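The trouble with the fifteen-minute promise

Opinion, 11/11/2025

By Jaqueline Carrillo

Every town seems to have had one by now. A plan with a nice cover, a map with circles drawn on it, and a promise that everything you need will be a short walk from your front door. Ours came out in August, when half the people it concerned were away, and it is called Wenero Within Reach. I have read it twice. I would like those hours back, though I did learn that I already live in a "complete neighbourhood", and have done for 17 years without noticing.

Let me say what I'm not quarrelling with. I like walking. I walk to the baker and I walk to the library on the days it opens. If the council wants more shops near more homes, good. My doubt is about whether drawing a circle on a map does anything to bring a shop into it.

Take the circle I live in. According to the plan, it holds a food shop, a school, a surgery, a green space and "opportunities for leisure". The food shop sells crisps, milk, phone cards and, in a good week, onions. The surgery is real enough, but its list has been closed to new patients for as long as my neighbours can remember. The green space is the verge by the bypass. I asked at the drop-in session what the leisure was and was told it might be the betting shop.

None of this makes the plan dishonest, exactly. Each thing is there, if you tick boxes for a living. What the plan can't tell you is whether you would want to use it.

Who did the walking?

The distances were worked out by a consultancy, Skakel, and they are measured in straight lines. I know this because Yakubu Oyelaran, who lives two doors up and is more patient than I am, wrote in and asked. The reply was polite. Straight lines, it said, are "a recognised starting point". Yakubu then walked from his house to the surgery by the route a person without wings would take, down to the footbridge and back along the far side of the railway. The plan gives it as under ten minutes. He is 61 and fit, and it took him 17.

He sent in his result and was thanked for his engagement.

There is a survey too, and it gets quoted on nearly every page. It had 3581 responses, and we are told that most people support "living closer to the things they need". Well, yes. I would have ticked that myself. Nobody was asked what they would give up for it, or whether they would pay a little more at a small shop than at the Trukwood superstore on the ring road. That is the question that decides whether the small shop is still open next year, and it is the one I would have put first.

I can answer for myself, and it isn't flattering. I do my big shop at Trukwood. It is cheaper and it has more than onions. I suspect the people who wrote the plan do theirs there as well. 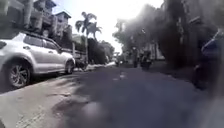 The car at the kerb

Then we come to parking, where the plan goes very quiet. It says that as local trips shift to walking, the space given over to parked cars "may be reimagined". By whom, and when, it doesn't say. On my side of the hill, people keep cars because the jobs are in Teoh and the last bus back leaves before the late shift ends. You could put a greengrocer on every corner and those cars would still be at the kerb each evening.

I put this to the officer at the drop-in. She said that work journeys were "outside the scope". I thought that was a remarkable thing to leave out of a document on how people get about, and I said so, perhaps louder than I needed to.

What would I do instead? Something duller. Cut the rates on any shop under 100 square metres that sells fresh food, and keep them cut long enough for somebody to sign a lease. Run the Teoh bus two hours later. Mend the steps at the footbridge, which have been taped off on one side since the spring. The council spent 2000 pounds on the display boards for the drop-in session alone — it is in the published accounts — and I would have swapped the lot for a handrail.

The consultation is still open. I have sent in my comments, with Yakubu's timings attached, and I expect we shall both be thanked.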